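Suturing Demonstrations at Prultetti: Frequently Asked Questions
Maintained by Sille Arnardóttir. Questions we keep getting, with the answers we can stand behind.
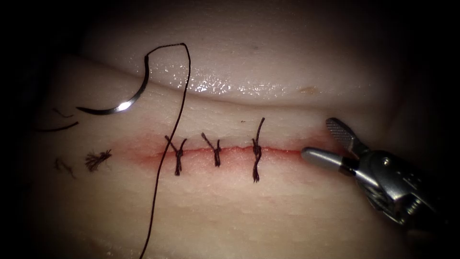
Interrupted stitches on a synthetic tissue pad, with one instrument at the end of the incision.

What are you collecting?
Recordings of people suturing practice pads through a surgical robot. Each recording holds the camera video and the motion of the instruments. A learning system is trained to copy what the operator did. We call each recording a demonstration, although some of them demonstrate mostly what to avoid.

Does this mean the robot can suture by itself?
No. In every demonstration a person is at the controls. People see a row of knots and assume the machine tied them. Please don't use our pictures to suggest that.

How many demonstrations do you have?
80 in the current set, from eight operators. Vendors who visit tell us this is plenty. We haven't seen the test that would show it. Eight people have eight sets of habits, and a system trained on them may learn the habits better than the task.

Who decides if a demonstration is good?
Two reviewers, Nassoro Kimaro and Hjørdis Sæther, score each one separately. They disagreed on 22 of the 80. We kept both scores, because averaging them would hide the only interesting part. Meirion Jarman wanted a third reviewer to break ties. So far he has lost that argument.

Do you throw out the bad ones?
Only when a file is damaged or a motion log is missing. Dropped needles, slack knots and second tries stay in, with a label. A set made of clean runs looks great on a slide and teaches a system nothing about getting out of trouble.

Do you clear away thread scraps between stitches?
There's no rule. Operators may leave cut bits on the pad. Poul Vídalín thinks the scraps will confuse the vision model, and he may be right. We'd like to find that out here, on a pad.

How close is a practice pad to real tissue?
Not very. It doesn't bleed, it doesn't breathe, and it has no opinion about being pulled on. A shiny surface and a red line help it look the part on video — looks are the easy bit. Any success rate measured on pads is a success rate on pads.

Will you share the data?
Partners on the Imudik project can request it now. Everyone else will have to wait until the labels are checked, which was supposed to be finished in December.

Can I come and be an operator?
Yes, if you already have console training. Sessions run on Saturday mornings. Expect to do seven practice runs before anything you do is kept.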